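Home Notebook Bench log Parts Loan kit Search

17th March

Third session with the Cluvonard gripper on the teardown cell. Loan runs out at the end of the month and Zerrin wants a yes or no before then, so I'm writing down more than I usually would.

Setup same as last time. Desktop case on its side on the floor mat, cover off, arm coming in from above. Barış re-did the wrist camera calibration first thing and it held all morning. Vrettos software on the cell PC, still the old build. I did not want to change two things at once.

Grip force: the Cluvonard manual gives a range of 5 to 78 N. We can't get a stable reading at the bottom end. Below 6 N the controller reports contact and then drops it again, over and over, and the log fills up with it. Sent the log file to Nia Prothero at Cluvonard support. She answered inside the hour and asked for the controller serial and firmware number, which I should have put in the first message. Firmware is 709. She says there is a newer one but it hasn't been cleared for loan units.

Fingers: the serrated tips are better than the rubber ones we had in November. They hold on a metal edge where the rubber ones crept. They also leave marks. Şengül ran a few closes on a scrap bracket and you can feel the bite with a fingernail. For scrap that's fine, but if we end up pulling boards for resale, as Nilldale keeps asking, we need something softer on one side at least. Cluvonard lists a padded tip as an option. Not in the loan kit. Ask for price.

Reach: this is the part I care about. The linkages spread when the fingers open and they need more room than the drawing suggests. Going down toward the power supply the tips get there all right, the outer linkage is what you have to watch. Muammer had the speed turned well down and his hand on the stop the whole time. We tried three approach angles. The steep one is the only one I'd run without somebody standing there.

Cables are still the main problem and I don't blame the gripper for it. Every case that comes in is routed differently. The planner treats anything thin as free space, then the fingers come in over a loop of wire and we have to back out by hand. Barış thinks he can mask them by color. I said try it on the yellow and red ones first and leave black for later, black on black is going to be miserable.

Screws: one of the socket screws on the linkage had worked itself a little loose by lunch. Put a paint mark on all of them so we can see if they move. If it happens again I'll ask Nia what thread lock they use. The quick start sheet says nothing on it, and the torque table in the back is for the Movbridge flange, which we don't have.

Cost: the quote includes the flange adapter and a year of support but not spare tips. Zerrin has the PDF. I make the service plan poor value after the first year - we'd do most of that work here anyway.

Leaning yes, if they sort out the low force problem and will sell us the padded tips separately.

To do
- rerun the low force test with the filter off
- Barış: color mask, yellow and red only
- Şengül: photos of the bite marks for Nia
- check paint marks before and after each run
- get the loan extended around a week if the firmware gets cleared

Recent entries
Vrettos planner, notes on thin objects
Cluvonard loan kit, unpacking and first power-up
Wrist camera calibration, second attempt
Rubber tips, wear after the November runs
Nilldale call, resale boards

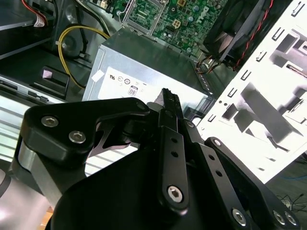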